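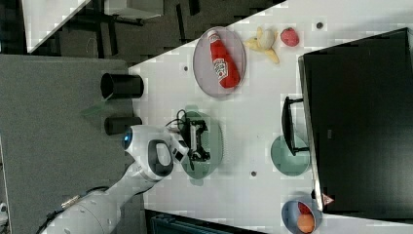
Plato verde claro y bote de kétchup sobre la mesa.

Incidencia 3594 - Techo panorámico: cierre incompleto y ruido de viento
Producto: Aldale, versión con techo practicable
Centro emisor: Taller Salinas
Prioridad: media
Estado: en seguimiento

Descripción de la incidencia
El cliente comunica que el panel delantero del techo panorámico se detiene antes de alcanzar la posición de cierre y retrocede unos centímetros. La anomalía se presenta con mayor frecuencia tras el estacionamiento prolongado a la intemperie. En vía rápida se percibe, además, un silbido en la zona del montante delantero derecho. No se han comunicado filtraciones de agua.

Comprobaciones iniciales
El taller efectuó la lectura de averías de la unidad de control del techo y obtuvo un registro esporádico de la función antiatrapamiento. La tensión de alimentación y la conexión a masa se encuentran dentro de los valores prescritos. Se limpiaron los raíles guía y se aplicó el lubricante indicado en el manual de reparación. El síntoma se reprodujo en 2 de los 6 ciclos de apertura y cierre realizados a continuación.

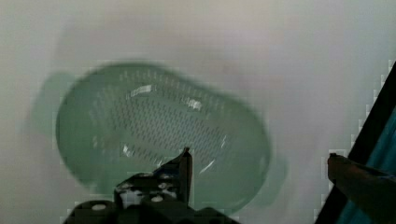 Sinéad Daly
Asistencia Técnica, Billmont

Respuesta de 30 de marzo de 2021
Examinada la documentación remitida, se solicita al taller que no sustituya el motor del techo en esta fase. El registro antiatrapamiento indica un aumento de la resistencia mecánica durante el recorrido y no permite, por sí solo, atribuir la avería al accionamiento.

Procédase conforme a los pasos siguientes:

1. Desmontar el deflector de viento y comprobar el asiento de la junta perimetral delantera. En caso de deformación, sustituir la junta completa - no se autoriza el uso de adhesivo.

2. Medir el enrase del panel respecto a la chapa del techo en ambos lados y anotar los valores en la ficha de la incidencia.

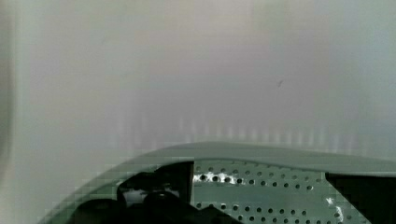

3. Ajustar la altura del panel con los tornillos laterales y repetir la inicialización del techo con el motor en marcha. No debe soltarse el pulsador hasta que finalice el ciclo.

4. Borrar los registros de avería y realizar una prueba en carretera de 27 km que incluya un tramo de vía rápida.

Respuesta del taller
Junta delantera sustituida: la original presentaba un pliegue en la esquina derecha. Panel ajustado e inicialización concluida sin errores. En la prueba en carretera no se apreció el silbido. Queda pendiente comprobar el cierre tras una noche a la intemperie.

Observaciones
La pieza desmontada se enviará al almacén de Starkville con la etiqueta de garantía y el número de incidencia. El expediente permanecerá abierto hasta recibir el resultado de la comprobación pendiente.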